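Eye cream, again

I said in June that I wouldn't write about eye cream any more, and then three of you sent me the same question, so here we are. Is it worth paying extra for a separate little tube when you already own a perfectly decent face cream? My answer is still mostly no, with a bit of wriggle room.

Start with the size. A lot of these tubes hold 30g, and an ordinary pot of plain moisturiser can easily hold 100g and cost less. I know the argument, the skin round the eyes is thinner and needs its own formula. Maybe so. I've read the backs of a good many boxes by now and what goes in the small tube is often very close to what goes in the big one, with the perfume left out and some gold put on the packaging. 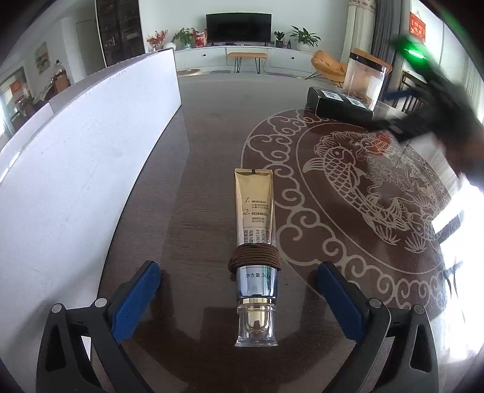 Then there are the words. "Elastic" is one I'd happily ban. Elastic compared with what? I used the Nisine one every night until it ran out and my eyes looked like the eyes of someone who goes to bed too late, which I do. The Gratance was nicer to put on, I'll give it that, and it didn't sting. I paid more than double for not being stung.

Retinol I'm less rude about. It's a real ingredient and plenty of sensible people get on with it. But "retinol" in big letters tells you it's in there somewhere and very little about how much, and if the label is in a language you can't read you're trusting the seller's translation, or your phone's. Mine once told me to apply a cream to "the old window". I'd want to know what I was putting that close to my eyes, and I'd try a dab on the inside of my arm first. If you're pregnant, leave it alone and ask your pharmacist.

As for the 2,000 glowing reviews under every one of them, have a look at how many were written by people who'd had the parcel for a day.

What do I use? Whatever face cream is open, patted on with a finger, and sun cream in the morning. When I have a proper eye cream on the go I keep it in the bathroom drawer with the hair ties and the plasters, and I forget it more nights than I remember.

Someone asked about the Trarnura set with the little metal roller. I haven't tried it. A cold teaspoon is already in the kitchen.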